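Arnel Lacson has been tuning pianos for 20 years and says he has met perhaps two owners who called him on time.

"The rest call when there's a party," he says. "They've had a year of it sounding like a saloon, and now the in-laws are coming, and can I be there by four."

We're talking in the back of his shop in Gernberg, where he has cleared a chair for me by moving a box of hammers onto another box of hammers. The town has one traffic light and, by his count, 12 playable uprights. He is not generous with the word playable.

Lacson came to the trade by way of a church job. The organist at Vītola quit in November, the piano in the hall was flat, and he owned a socket wrench. "Wrong tool," he says. "Completely wrong tool. I chewed up a tuning pin and had to pay a man to come fix it. I watched him the whole time - he hated that - and then I asked if he needed help."

He did, as long as the help would carry things. Lacson carried things for two years before he was allowed to touch a string.

The oldest instrument he looks after was built in 1884 and lives in a dining room in Diklow, where it mostly holds up a fruit bowl. The family wants it kept at modern pitch. Lacson wants it left a little low, and every visit includes a short, polite argument about this.

"They say, but it was fine at concert pitch when Grandma played it. I say Grandma also smoked in the nursery."

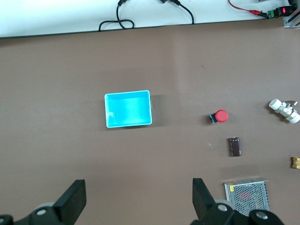
How often should an ordinary family piano be tuned?

"Twice a year if you play it, once if you only dust it," Lacson says. "And wait until the heat's been on a couple of weeks. People get me in on the first cold morning, the wood dries out, and by the holidays they think I robbed them."

He has views on where a piano should stand, too. Keep it off the radiator and out of the sun. He once drove out to Wistik for a baby grand parked over a floor vent, and the owner asked if the buzzing might be a ghost.

"I charged for the ghost," he says. "It was a pencil."

The phone rings while I'm putting on my coat. He listens, writes something on his hand, and asks the caller what time the guests arrive.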